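Balonby paper cups, cream, sleeve of 106

I have now bought these cups 4 times, which I suppose makes me either a satisfied customer or a slow learner. The most recent order came from Jolport, who sent a very large box containing a very large amount of brown paper and, somewhere near the bottom, one sleeve of cups. It took me longer to flatten the box than it did to unpack it.

First, the number. Why 106? A hundred I could understand. The label on the sleeve says 106 and offers no explanation, and I have decided to think of the last six as a tip.

They're small. I mention this because half the one-star reviews on the Jolport site are from people who expected a mug. These are cups for squash, lemon water, a mean-spirited helping of wine at the opening of somebody's exhibition. If you fill one to the brim you'll get three decent swallows out of it and a damp cuff. I use them mostly in summer, when there's a jug of something on the go and people keep putting their glass down in the garden and forgetting where.

The colour is cream. Jolport's page calls it "oat", the sleeve calls it "natural", and it is cream. I like it. White paper cups make everything look like a blood donation session, and the patterned sort are only bearable if you are turning seven. Plain cream with a bit of lemon in it looks as if you made an effort, which is a useful thing for a cup to suggest on your behalf.
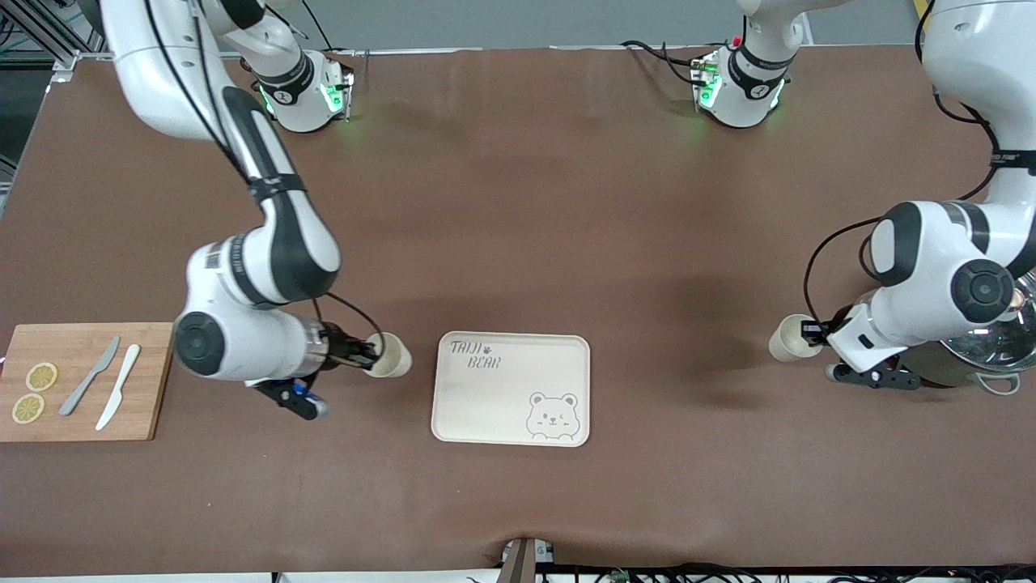
The rim is the best part. It's properly rolled, firm all the way round, and doesn't go furry when you've been drinking from it for a while. I can't say the same for the Liang cups I had before, which were cheaper and began to collapse at the lip after ten minutes, so that you had to keep rotating them to find a dry bit. By the end of the afternoon everyone was holding theirs with both hands like a dormouse.

The sides are a weaker story. Pick a Balonby cup up gently and it's fine. Grip it as you would a glass, particularly an empty one, and it goes oval with very little argument. It does spring back, mostly, but you'll see a faint crease where your thumb was. Small children find this out at once and then do it to the whole stack.

On to cold drinks. I left one full of water and ice on the worktop from noon and it was still holding at four o'clock, slightly soft at the base but with no puddle. Lemon doesn't seem to bother it either. Hot drinks are another matter. The label says "suitable for warm beverages", a phrase written by someone who has never been handed a tea. You can do it if you double up, at which point your 106 cups become 53 and the price stops looking so clever.

They also stick together. Every sleeve I've had has been packed so tightly that pulling one out brings two more with it, and with damp hands you may get five. Twisting helps. Swearing helps less than you'd think.

I bought the Bovanwood cup stand to go with them, in a fit of optimism, and would advise you not to. It holds the cups upside down on a peg, so the first thing to touch the peg is the bit you drink from — and it wobbles. It now lives in the shed with string on it, a job it does very well.

Would I buy the cups again? I've got most of a sleeve left from April, so there's no hurry, but yes, probably. The price has gone up since my first order and Jolport still charges postage as though each cup were travelling separately. Order two sleeves if you have the cupboard space.

Four stars. One off for the tea.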